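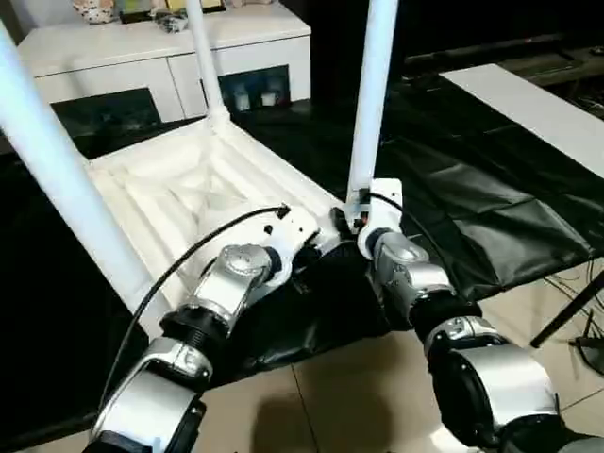

Pamo prepares, packs and stores chairs for organisations that own a lot of them and use them only part of the year. The business operates from one building in Kellutthorpe and handles seating only. Most of what comes through is white or light-coloured plastic, which marks easily and shows every mark. Work starts with the chair turned over, legs up. On a seat with moulded ribs underneath, like the white one shown upside down, the underside tells us more than the top does: grit collects in the square pockets between the ribs, and the places where the legs meet the seat are fully exposed for checking. A chair that passes underneath is then checked on the seat face and the back, in that order.

What we do

Intake and inspection
Chairs are sorted by model on arrival and given a lot number. Each is checked for cracks at the leg joints, splits in the ribs, missing feet and bent or uneven legs. Surface scratches are recorded but are not a reason for rejection unless the owner asks for it. Rejected chairs are tagged and set aside, and the owner decides whether they are returned, repaired elsewhere or recycled.

Cleaning
Undersides are brushed dry first, then wiped with a damp cloth and a mild detergent. Solvents and abrasive pads are not used on plastic. Chairs are left to dry upside down before any wrap goes on. Moisture sealed under wrap will stain some plastics within a few weeks, and we will hold a lot back a day if the pockets are still damp.

Wrapping
Padding goes on at the contact points: the seat edge, the leg joints and the feet. Flat areas of the seat are left uncovered unless the chairs are to be stacked. Chairs are laid on sheeting when they need to be worked on from the side.
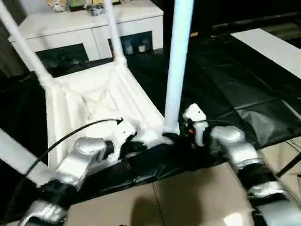
White chair on its side on black plastic sheet, with white wrap where the legs meet the seat.

Leg joints take the most wrap and the most time. A joint is narrow on one side and wide on the other, so a single straight strip tends to lift at the wide side. Our method is two shorter pieces, overlapped on the inner face of the leg. The overlap is kept off the outer face, where it would rub against the next chair.

Storage and return
Wrapped chairs are stored upright or on their side according to the model. The maximum for any stored lot is 80 chairs. Larger orders are split and each part carries its own number, which allows an owner to call back part of an order without the rest being moved.

Service levels

Two levels are offered.

Uver is the standard service. It covers inspection, cleaning, padding at the seat edge and leg joints, and up to 9 months of storage. It suits halls, schools and clubs that put their chairs away for the season. Bookings for the following year open in October.

Negi is for chairs travelling by road freight. It includes everything in Uver, plus full padding of the legs, a divider between stacked seats and a second inspection on the day of dispatch. The minimum order is 20 chairs. Storage under Negi is charged by the week.

Neither level includes repair. We do not weld, glue or re-foot chairs, and we do not take upholstered seating.

How the business is run

Pamo was set up by Bronwyn Bright, who had previously managed event hire stock and had written off more chairs to transport damage than to use. She is responsible for intake, customer agreements and the inspection standard. The standard is a four-page document and is sent to every owner with the quote.

Lejla Yordanov is responsible for packing methods and materials. She keeps the wrapping guide, which at present covers 84 chair models. Each entry gives the resting position, the padding points and the length of material needed at each one. A model not in the guide is packed as a trial first, and the entry is written from that trial.

Materials

Floor sheeting is kept until it tears and is then sent for recycling. Padding is returned to us with the chairs where possible, checked, and used again on inner joints only. New material is used on seat edges. Adhesive tape is not applied directly to a chair at any point; it holds wrap to wrap.

Visiting and deliveries

Deliveries are received from 7.30 am to 2 pm by booking. Chairs should arrive dry, unstacked from trolleys and with any numbered labels left in place. Owners are welcome to see their lot during storage with one working day's notice. Quotes need the model name or a clear photo of the underside, the number of chairs and the expected return month.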